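Kitchen notebook, October
Potlow test batches: sheet-pan vegetables, make-ahead

Continuing from the last entry. The goal is still the same: one tray of roasted vegetables that holds up for four days in the fridge and tastes like something you'd want on day four. I think we're close!

Morning, tray A

Carrots, red onion, cauliflower, a little fennel. Cut everything bigger than last time, carrots on a long slant, cauliflower in flat slabs so one whole face touches the metal. Oil and salt only. I preheated the pan empty for ten minutes first and wow, the sizzle when the cauliflower went down. That alone is worth the extra step. 25 minutes, no stirring, then one flip and eight more.

Weighed after cooling: 674 g, down from a very full tray. The carrots gave up less than I expected and the onions gave up a lot. Color on the cauliflower was the best so far, deep brown on the flat side and still a bit of bite in the stem. Fennel went limp at the edges. I'd cut it into wedges with the core left in next time so it stays together.
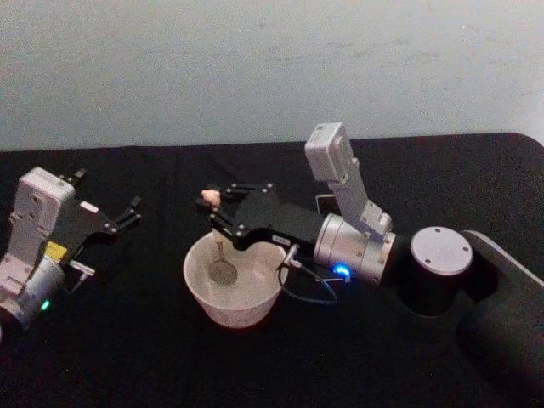 Late morning, tray B

Same vegetables, same pan, but dressed while hot with a spoonful of sherry vinegar and a grated clove of garlic. Obaidul Herath suggested this after tasting the last round, and he was so right. Hot vegetables drink the vinegar up, and you don't get that puddle at the bottom of the box. 249 g went into a lidded box for the fridge test, the rest got eaten standing up by the oven (mostly by me).

The raw garlic is strong right away. Obaidul liked it, I thought it was a touch much. Let's see what two days does to it. Could try the Utden trick, where you let the garlic sit in the vinegar while the tray roasts. We did that with the bean salad there and it took the edge off beautifully.

Oven note: the left back corner is still running hot. Rotate the pan at the flip. The dial says 425 F and I trust the thermometer more than the dial, so leave the thermometer on the middle rack please!

Noon, sauces

This is the part I was looking forward to. Three small sauces, all meant to be made once and used all week:

1. Yogurt, lemon zest, lots of dill. Lovely and cool, goes with everything, gets thin by day three. Strain the yogurt first.

2. Tahini loosened with orange juice. Surprise of the day. I expected it to be too sweet and instead it made the carrots taste more like carrots. Needs more salt than you'd think.

3. Chopped parsley, capers, oil, chili flakes. Always good. Keep the capers in big pieces.

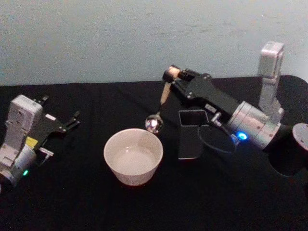
The tahini one seized up twice before it went smooth, and I've decided that's fine, just keep whisking and add the juice a little at a time. I used 200 g of tahini for the full batch and it filled the Trendness jar right to the shoulder with enough left over for lunch. For the Potlow recipe card I'd cut that in half. Most people won't get through so much in a week, even people who love it as much as I do.

Afternoon, day-two box from the last session

Pulled the older box and tasted it cold, then at room temperature, then warmed in a dry skillet. Cold: dull, a bit waxy. Room temperature: so much better, the onions came right back. Skillet: fantastic, almost like fresh, and the edges crisp up again in three minutes. The card has to say this in big letters. Skillet, no oil, don't touch it. 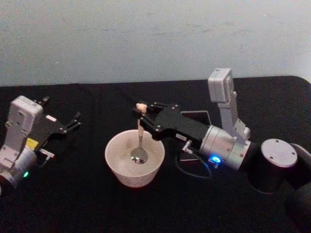

Portioning still needs sorting out before we write anything down. The Desjardins draft says "serves four" and that means nothing to me when one person wants a side and another wants dinner. I'd like to go by the bowl instead. A small white bowl like the one between the two arms is the size I have in mind for a side, filled to just under the rim with a spoon of sauce on top, and then a wide soup plate with grains underneath for dinner. Then the card can say so many bowls per tray and people can work it out.

To do:

Fennel in wedges, core in.
Garlic steeped in vinegar, compare with tray B.
Try squash in place of the carrots while it's good and cheap.
Taste the 249 g box on days two, three and four, at room temperature and from the skillet.
More dill!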